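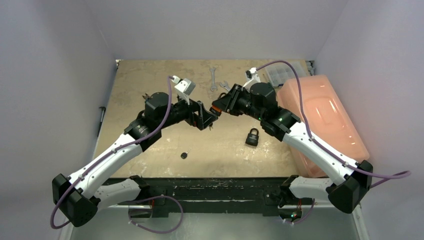

Dretura cell, both arms at the tip-to-tip pose, wrenches and padlock still on the board.

Ticket: Dretura cell, right arm stops during tip-to-tip check
Opened by: Roland Ellwood
Status: open (was closed, see below)

Reported problem
Right arm drops out partway through the alignment check. The console says "position lost, right wrist" and both arms hold where they are. Clears with a restart, then comes back. No pattern I trust yet. Second shift says it only happens after lunch. I have seen it at opening time, so I'm not putting weight on that.

Entry 1
Called Vincze support. They had me reload the wrist settings and told me this was a known effect of old settings. Reloaded, ran the check 19 times, no stop. They closed the ticket. I would have left it open, as the fault had gone longer than that between stops before anyone touched the settings.

Entry 2
Back again. Same message. Ticket reopened.
Vincze now suggests the gripper motor. I asked what reading pointed to the motor and didn't get one. A new motor is a long wait and a full re-teach, so I want more than a guess.

Entry 3
Looked at the purple cables. On the right arm the cable arches high over the wrist before it comes back down along the white link. Left arm has its own loop and has never thrown this message. I don't say the arch is the fault. Dilley says it is, and wants to re-tie the whole run today. I asked for one change at a time.

Parked both arms nose to nose and left them under power. Watched the console for 300 seconds. No stop. Moved the right cable by hand near the wrist bracket, gently, arms held. Got the message on the second wiggle. Could not get it again in the next several tries, which is annoying.

Entry 4
Swapped the two wrist cables at the controller end only. If the cable or the wrist is bad, the message should now say left. If the controller port is bad, it should keep saying right.
Ran the long program, 1000 cycles. One stop. Message said left wrist.
So the port is probably fine. One stop is thin evidence and I'd like a second before I sign anything. Cables put back the way they were.

Entry 5
Vincze agrees to send a replacement cable under the service plan. They still want the motor on the quote "to save a visit." Declined for now.

To do before the new cable goes on
- Take the wrenches, the padlock and the bin off the board. The check gets run with a clear board or it doesn't count.
- Power down and lock out before opening the wrist bracket.
- Fit the new cable to the same route as the old one. I know the route may be poor. Change it later, on its own.
- Run the tip-to-tip check, then the long program twice.
- If it stops even once, stop there and write down the exact message. Please don't restart first, the log loses the last line.

Open questions
The Drillura tie kit was fitted in October and the first stop I can find in the log is after that. Could be nothing. Does anyone have a note of how much slack was left at the right wrist?
Also, who marked this "resolved by settings" in the shift book? I've crossed it out.

Last edit 13 March 2026, R. Ellwood. Waiting on cable.

Dretura cell support log | Contact: cell maintenance desk | Back to top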